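Brestcombe Facilities and Workshops Forum
Board: Benches, Storage and Small Parts
Thread: Marking out the sorting table for electrical components

Stores_Desk_2
Members are asked to comment on the following before the layout is adopted for general use. The large brown table has been divided into square cells with blue tape, lengthwise and crosswise. The intention is that small electrical parts will be set down inside a cell and will remain within its lines until they are booked in. At present the parts concerned are miniature circuit breakers and push buttons returned from the Jaunzems refit. Bin 3,552 has been assigned to the breakers and bin 3,568 to the buttons.

Comments are invited on the size of the cells, the choice of tape and the number of parts to be permitted in a cell at one time.

panelwright
Thank you for posting this. Our section supports the use of a grid. Before it was introduced at the Jesano site, parts were placed wherever there was room, and a push button would often be booked in against the wrong job. I would ask that no more than 4 parts be allowed in any one cell. Beyond that number the tape no longer serves its purpose.

Lowvolt_Records
I cannot support the proposal in its present form. A taped line does not hold anything in place. A small push button will roll if it is put down on its side, and a person leaning across the table can move a part into the next cell without noticing. Shallow trays would be a better use of the money. The Vivard catalog lists a divided tray that would suit both kinds of part, and it can be carried to the shelf when it is full.

Stores_Desk_2
The tray was considered. The difficulty is that a tray has walls, and the walls make it harder to pick up a small part with two fingers, particularly when gloves are worn. The table surface is open on all sides of the part. Tape may also be lifted and laid again if the cells prove to be the wrong size.

benchnorth
A practical point concerning the tape. Blue tape of the painter's kind will begin to lift at the crossings after several weeks of use. At our bench we now lay all of the lengthwise strips first, press them down with a plastic scraper, and then lay the crosswise strips over them. The ends are folded under the edge of the table where the construction allows it. Please do not wipe the table with solvent, which leaves a residue that collects dust along every line.

panelwright
I would add that breakers should be set down in the off position, with the rating label readable wherever possible. Whether they lie on their backs or stand upright is of less importance, provided that everyone on a shift does the same. We adopted "on the back" because the toggle can then be checked from above.

Lowvolt_Records
My section stands them upright. A breaker on its back takes up more of the cell, and the terminal markings are easier to check when it is standing. I accept that this is a matter of preference, but it ought to be settled in the written procedure before labels are printed.

Stores_Desk_2
Noted. The draft procedure will state "on the back, toggle upward" for the trial period, and the records section may submit a different wording when the trial closes in May.

With regard to push buttons, the draft asks that they be sorted by cap color and then by contact type. Green caps are to be placed in the same row as the breakers from the same panel. Any button without a cap goes to the repair shelf.

quietcorridor
May I ask whether the side desk is included in the proposal? A well-marked table is of limited value if loose cables are allowed to spread onto it from the desk. Form 104 already requires that cables be coiled and tied at the end of each shift, and in my experience this is the rule most often overlooked.

benchnorth
I agree with the above. A single hook under the desk for each coil would be sufficient. We used short lengths of hook-and-loop strap, which can be written on with a marker.

Lowvolt_Records
I withdraw my objection to a trial, on the understanding that the divided tray will be tested for the same period and on the same parts. My view remains that tape is a temporary measure. I would also request that a mixed cell, meaning one that holds a breaker and a button together, be allowed only where both parts come from the same panel.

Stores_Desk_2
Both requests are accepted. The wording on mixed cells will be added to the second page of the procedure, and one divided tray will be ordered for comparison. Members who wish to propose a different cell size should reply in this thread with their preferred measurement and the kind of part they handle most often.
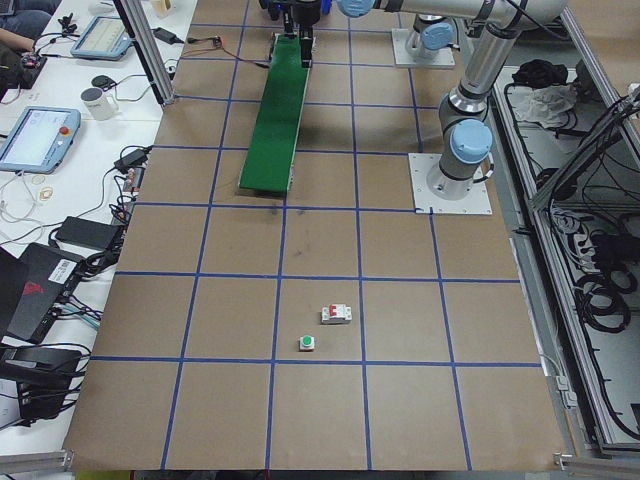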